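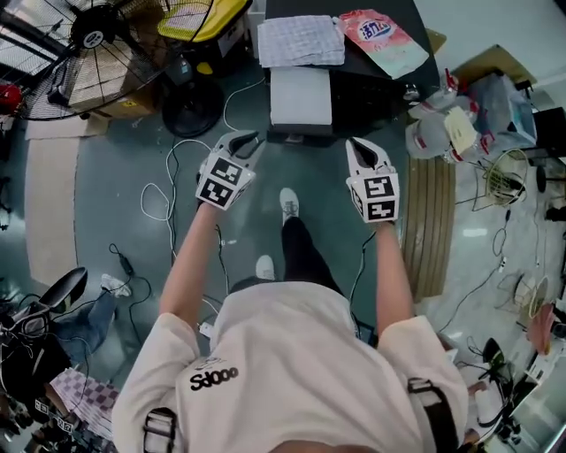
Grarnow back room: a gallery, more or less

Monday, January 1, 2024

I was told that a picture gallery would help us get this room in order. I have my doubts. We made one for the Kenlow unit and it is still just as full, only now there is a web page about it. Still, I said I'd write the words, so I've gone through what lives in the back room and put down what I think of each thing.

The floor

Grey-green epoxy, glossy, and the best thing in the building. The seller at Etex promised it would "practically clean itself". It does not. It wipes down well enough if you can get a mop to it, and with white cable looped over one part and more cable running off to the right, you can't. I've heard the plan for a cable tidy. I've heard it every February.

The black cable with the small plug

Coiled near the left, and I have no idea what it feeds. We own 24 labels bought for exactly this purpose. I'd like to see one used.

The slatted board

Long, wooden, lying lengthwise on the floor. It is said to be coming in useful. It was said to be coming in useful at the old place too — I remember paying for the van. My vote is to stand it against a wall by February or let it go.

The fan

A big black floor fan, the industrial kind with a wire grille and a round base. Kolář had it in their catalogue as good for rooms of up to 2000 square feet. Ours is 508 and I still can't say I notice much at the far end. It stays, as I doubt anyone would take it.

The yellow-and-black case

Behind the fan, on top of a cardboard box. Putting a case on a box is what passes for shelving with us. There is also a large flat sheet of cardboard on the floor on that side, which I'm told protects the epoxy. From what, I couldn't say.

The table

Dark, with a black top, and easily the tidiest spot in the room. A white-and-grey checked cloth, folded, with a pink-and-white bag next to it that has a label in blue Chinese characters I can't read. A white box on a black base sits at the front edge. I'd push it back a bit, but I've been told I fuss.

The next lot of pictures is meant to go up in about 4 weeks, with everything in its place. I'll believe it when I see the floor.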